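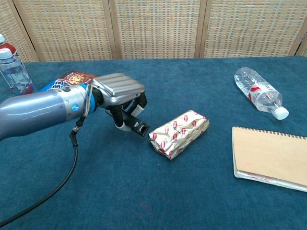
By the time Yao-tsung Choi found the left boot, the pirate was already twenty minutes late for the party in Nonstead, and the pirate, I should explain, was Yao-tsung Choi.

He had been a pirate for four summers by then, and before that a bear, and for one very warm July a snowman, which he still talked about the way other men talk about the army. He liked the pirate best. The coat had deep pockets, and over the years the pockets had filled up with things children had handed him: a plastic ring, a drawing of a dog or maybe a horse, half a cookie he kept meaning to throw out and somehow never did.

He drove with the hat on the seat beside him, buckled in (it slid otherwise), and he practiced his laugh at the stoplights. The woman at the gas station waved at him. She had known him as the bear.

The Kevitz house was at the top of a long hill, number 37, with balloons on the mailbox. Mrs. Kevitz met him in the driveway, wiping frosting off her elbow, and said in a low voice that there had been a change of plans. Her daughter had decided that morning that it wasn't a pirate party after all. It was a Grumurora party.

"A what?" said Yao-tsung.

"I was hoping you'd know," said Mrs. Kevitz.

Well, he stood there a minute and looked at his boots. Then he took off the hat, turned his coat inside out so the striped lining showed, pulled one sleeve down over his hand, and walked around the side of the house very slowly, sniffing at the hedge.

The children went quiet. The birthday girl, who was turning six and had a towel tied around her neck, marched straight up to him.

"Are you a Grumurora?" she said.

"I'm 998 years old," he said, "and I've forgotten. What does one do?"

Oh, she was delighted! She told him all of it, and it took the better part of the afternoon. A Grumurora slept in a teapot and was afraid of ducks. It could carry 100 children at once, but only if they hummed. It was not allowed to say the word "Tuesday," and when it was sad you had to give it something out of your pocket.

"I think I might be a little sad," said Yao-tsung.

She thought hard about that, dug down under the towel, and gave him a button.

He put it in with the ring and the drawing and the cookie, and then everybody began to hum.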